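Cleaning, Sharpening and Storing Hand Pruners | Tamovmont Garden Workshop

Last updated Jun 17, 2025

Bypass pruners fail in a predictable order. Sap builds up on the blade, the pivot gets stiff, the user squeezes harder, and the blade starts to spread away from the hook. At that point the tool tears bark. Most pairs can be brought back with a stone, a rag and a small amount of oil. The steps below were written for the Bastov 134, but they apply to any bypass model with a removable center bolt. Anvil pruners are sharpened differently and are not covered.
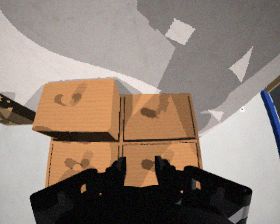 R. Dunmore

Taking the Tool Apart

Close the pruners and set the latch. Loosen the locking screw first, then the center nut. Open the latch slowly with one hand over the spring. Lay the parts on a towel in the order they come off, including any thin washers, which are easily lost and hard to buy singly.

If the nut will not move, put one drop of penetrating oil on the threads and leave it overnight. Do not use pliers on it. The corners of the nut are soft and will round over.

Removing Sap

Dried sap comes off with warm, soapy water and a nylon pad. For pine and spruce resin, wipe the blade with rubbing alcohol, wait a minute, then scrub. Keep alcohol away from dipped vinyl handles, as some coatings turn sticky.

Steel wool is acceptable on bare steel. On a coated blade it scratches the coating and sap sticks faster afterward. Light rust can be lifted with white vinegar. Soak for an hour, rinse, and dry at once. Soaking longer will etch the steel.

Sharpening the Blade

Only the beveled side of the cutting blade is sharpened. The hook is left alone unless it has a burr.

1. Clamp the blade with the bevel facing up.

2. Color the bevel with a marker. The ink shows where the stone is touching.

3. Push a medium diamond file from the heel of the blade toward the tip, following the factory angle. Use full strokes in one direction.

4. Check the ink. If it remains at the cutting edge, raise the file slightly. If it remains at the back of the bevel, lower it.

5. Change to a fine stone. The Lavo pocket stone is 1000 grit on one side and 4000 on the other. The coarser side is enough for general pruning. The finer side is worth using on pruners kept for roses and grafting wood.

6. Turn the blade over, lay the stone flat on the back, and make two or three light passes to remove the burr. Do not tilt the stone. A bevel on the back leaves a gap between blade and hook.
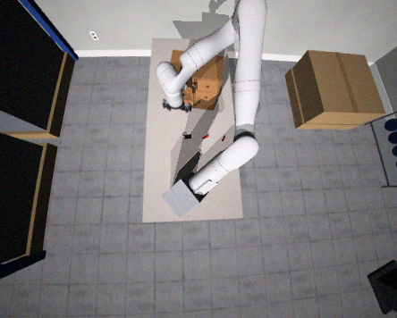

Reassembly and Adjustment

Put a drop of light machine oil on the pivot and a trace of grease on the spring ends. Tighten the center nut until the blade has no side play, then back it off an eighth of a turn. With the spring removed, the handles should open under their own weight and stop partway.

Test on a sheet of newspaper. A clean cut to the tip means the blade and hook are meeting along their full length. If the paper folds near the tip, tighten the nut a little more. If it still folds, the blade is bent.

Disinfecting Between Plants

Wipe the blade with 70 percent alcohol after cutting anything diseased. Bleach solution also works but pits steel quickly, so rinse and oil the blade the same day.

Winter Storage

Pruners put away in December in an unheated shed will collect condensation. Wipe all bare metal with oil, close the latch, and wrap the tool in a dry cloth. Leather holsters hold moisture and should be stored separately.

Replacement Parts

Vincze springs, size 3, fit the Bastov 134 and the longer-handled 145. The blades are not interchangeable between the two. Measure the bolt hole before ordering.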